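Oil finish on a tabletop still tacky after two weeks

Holloway Home Help > Furniture and Finishes

Posted by Shirin Ansari, 3/6/22

I refinished a wooden table for our back room and the oil hasn't cured. 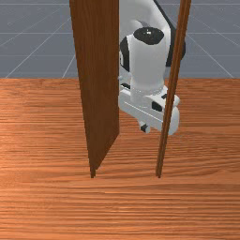 I sanded to 120, then 180, wiped it down with a rag and put on two coats of boiled linseed oil with a day between them. The first coat soaked in fast. The second one sat on top, and I left it because I figured the wood would take it eventually. That was two weeks ago. If I press my palm on it for a few seconds I can feel it grab, and paper sticks if I leave it overnight.

The room is unheated and has been in the 50s most of the time. The can is one I already had in the garage, so I can't say how old it is. I would like to avoid sanding the whole top again. Can I put polyurethane over it to seal it, or do I need to get the oil off first?

Codgate
2000 posts

Don't put poly over it. If the oil underneath is soft the poly won't bond right and you'll be stripping both.

What you have is extra oil that never got wiped off. Linseed cures by reacting with air, and a thick layer skins over on top while the part under it stays soft. Fifty degrees slows it down a lot too.

Try this before you sand anything. Get mineral spirits and a gray synthetic pad. Wet a section, let it sit a few minutes, scrub with the grain, and wipe it off with clean cotton rags. Keep changing rags. Do the whole top the same day or you'll see where you stopped. Then get the room up to 70 if you can, with a window cracked and a fan pointed across the table. Give it a week and do the palm test again.

If it's still grabbing after that, use a card scraper. Sandpaper just loads up on gummy oil.

Lay the used rags out flat outside, one layer, until they are stiff. Oily rags in a pile can catch fire by themselves. Same goes for the pad.

For the next coat, flood it, wait 15 minutes, and wipe until the rag comes away nearly dry. If it looks like you took it all off, you did it right.

Trokomora

just sand it to 400 and wax it. works for me every time

Rarkia

I wouldn't wax it yet. Wax over soft oil stays soft, and then you have to get the wax off before any other finish will stick.

Agree with Codgate on the mineral spirits. I'd also throw out that can. I had the same thing happen on a bench with old oil that had gone thick at the bottom – I stirred it in and used it anyway, and it took 23 days before I could put anything on it. Try a little from a new can on a scrap board first and see if it dries.

You can use an oil-based poly later on once the linseed has fully cured. I'd wait a month in a warm room, and longer in yours.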